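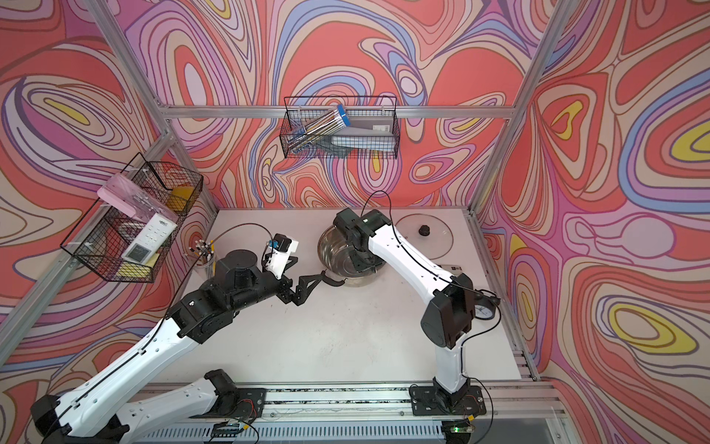 Hoi-yan Fung asks whether swapping the wallpaper behind the arms changes anything in the final policy. Short answer: yes, more than adding demos did.

We trained on 300 two-arm episodes with 7 different backgrounds, then on 2000 with one plain background. Same arms, same tasks.

On a wall neither policy had seen, the small varied set won 31 of 40 trials -- the big one won 18.

Yu-ting Fu is rerunning it with new objects now. Numbers in October.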